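Thread: what we changed in the two-arm sorting stack this past month, mostly on the software side. Long one. Notes are for people who run similar setups and for me when I forget.

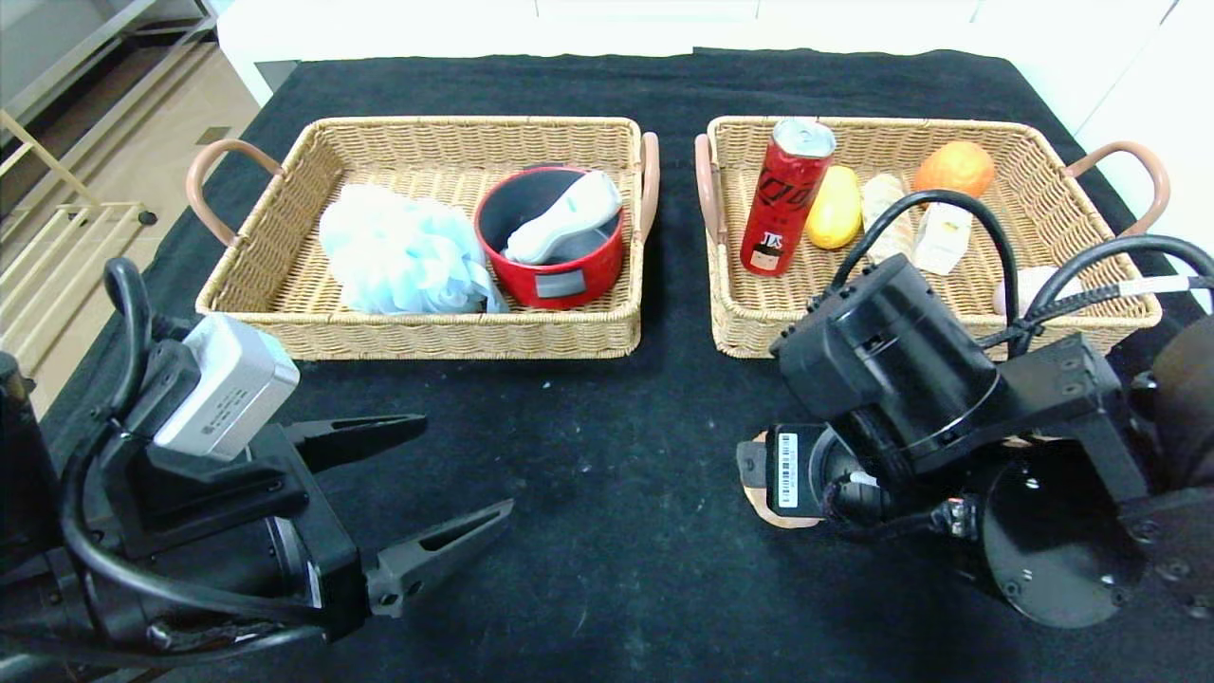 Two-basket layout, household things on the left, food on the right.

1/ The task is simple to say. Two arms, two wicker baskets, objects moved from one to the other or put back in the right one. The operator types what goes where. Everything between the typed line and the joint commands is ours, and that is what this thread covers.

2/ The stack has four parts: a perception node, a scene store, a task planner and a motion layer we call Kisto. Kisto takes a grasp pose and an arm name and returns a trajectory or a refusal. Refusals used to be one error code. They are now typed, and that turned out to be the best change of the month.

3/ The types are: no IK solution, self collision, arm-to-arm collision, basket collision, cable limit, stale scene. The planner does something different for each one. Before, it retried the same grasp with a new random seed, which is a waste of time if the reason is that the other arm is parked over the basket.

4/ Arm-to-arm first. The baskets sit side by side, so the handles in the middle are in reach of both arms. We had one lock for the whole table. Safe and slow. One arm waited while the other did its full pick, move and place.

5/ Asabe Bassey split the lock into zones. Left basket, right basket, the strip between them, and the open cloth in front. An arm asks for the zones its trajectory crosses, in a fixed order, and gives each one back when it has left. Fixed order means no deadlock. I wrote a test that tried to make one anyway and left it running overnight. None.

6/ The zones are computed from the swept volume of the whole arm, wrist and camera included. Our first version used only the fingers. The camera module sits on top of the wrist and sticks out more than you think when the wrist rolls. Use the whole link set.

7/ Cables. Our collision model treats the arm as rigid links, and the cables on ours loop well over the top of the arm. They also get between the head camera and the objects. The bread roll in the photo has one running in front of it.

8/ For motion, we now put a padded capsule over each wrist to stand in for the loops, plus a limit on total wrist roll since the last home. The capsule is ugly and too big. It makes some grasps near the basket wall impossible on paper that a person could do by hand. I will take that trade for now.

9/ For perception, a cable across an object used to split it into two detections. Two halves of a roll, two object IDs, and a planner that wanted to pick up both. Ladi Nwankwo added a merge step: if two masks have the same class, similar color on both sides of a thin dark gap, and depth that lines up, they are one object.

10/ The merge step has a failure of its own. Two similar objects with a real gap between them can get joined. We only allow a merge if the thing in the gap is closer to the camera than both halves. That fixed every bad merge in our replay set.

11/ The replay set is 3,099 stored snapshots of the table, with masks checked by hand. Every change to perception runs against it before it goes on the machine. If you take one thing from this thread, build the replay set before you build the clever part.

12/ Hard objects, in order of how much code they have cost us. First, the mesh bath sponge. Depth on translucent netting is mostly noise. Some rays stop at the surface, some go deeper. The point cloud looks like fog and the grasp scorer hates all of it.

13/ What we do now: if a mask is class "sponge" or the depth variance inside it is over a threshold, skip the scored grasps. Take the mask center, take the median of the nearest points, close from above with a low force limit. Crude and fine. A thing that soft does not need a precise grasp.

14/ The other problem with the sponge is that it bulges over the rim. Our basket check asked if an object's box was fully inside the basket's box. For the sponge the answer was no, so the planner kept adding a step to put it away. It was already away.

15/ The check is now on the center of the object's base with a margin, with overhang allowed. One line of geometry, two afternoons to find. The log said "goal not satisfied" and nothing about why. The log now prints the number it compared and the limit.

16/ Second, containers with things in them. The red pot has a handheld device lying in it. Is that one object or two? The perception node says two. The planner needs to know that if you lift the pot, the device comes along.

17/ The scene store got an "inside" relation for this. It is set when one mask lies mostly over the opening of another and the depth agrees. Moving a parent moves the children in the store, and we look again after the place to confirm they are still there. If they are not, the scene is marked stale and we replan from a new snapshot.

18/ "Inside" is nested, so the device is in the pot and the pot is in the left basket. Asking for everything in the left basket used to return the device as its own item, and the planner would take it out first and then move an empty pot. Now the query takes a depth, and the default is direct children only.

19/ Third, things hidden behind an arm. On the right side an arm often covers the front corner of the basket, and what shows is a bit of something pale pink. A partial mask like that gives a poor box and a worse grasp.

20/ We added a "look" action. If the visible part of a mask touches the arm's own silhouette, the planner can ask for that arm to back off and take another snapshot before it commits. It costs time. The planner only uses it if the object is part of the goal or is in the way of one that is.

21/ The silhouette comes from the joint state and the arm meshes, rendered into the camera view. It needs good hand-eye calibration. Ours drifted, and we noticed only when the silhouette was off to one side of the real arm. There is a check at startup now. It refuses to run if the overlap is poor.

22/ The black cloth is there on the table and it helps color masks a lot. It does not help with black grippers. Finger edges vanish against it. We stopped trying to segment the fingers and trust the kinematics.

23/ Lint on the cloth was showing up as tiny detections. There is a minimum area filter now. Boring fix. Olanrewaju Etim asked why we did not have one from the start and I had no answer.

24/ Tooling. Eero Harju wrote a viewer called Velura that shows the snapshot, the masks, the scene store as a tree, and the zone locks, all on one time slider. Drag it to the moment of a refusal and you see what the planner believed. Most bugs in this thread were found that way.

25/ Velura reads the same log files the machine writes. No second format. We tried a separate debug stream before and it never matched what had really been sent.

26/ Numbers, for those who asked. The last batch was 59 runs on layouts like the one in the photo. 53 finished with no one touching anything. Of the six that did not, four were cable limit refusals with no other grasp to try, and two were stale scenes that never settled.

27/ The cable limit ones are the padded capsule being too fat, see 8/. Next step is a capsule that changes with wrist angle. I have a table of 11 measured angles and plan to interpolate between them. If someone has done this with a proper cable model that runs fast enough for planning, please reply.

28/ The stale scenes were both the sponge. It keeps changing shape a little after it is let go, and the store compares the new mask to the old one and calls it a change. Soft objects need a looser match. It is on the list for December.

29/ A question from the replies: why not learn the whole thing end to end. We may. For now I want a refusal with a name on it that I can look up. Nnamdi Balogun is working on a learned grasp proposer that plugs in ahead of Kisto, so the checks stay where they are.

30/ Another one: are the zones set by hand? The basket zones come from detected basket poses at the start of each run. The strip between is whatever is left, plus the two inner handles. The front zone is set by hand in a config file and I have not had a reason to change it.

31/ Last one for tonight: yes, the lock code will be split out so it can be used without the rest. It still imports half of the planner for logging. Once that is gone I will post it under this thread.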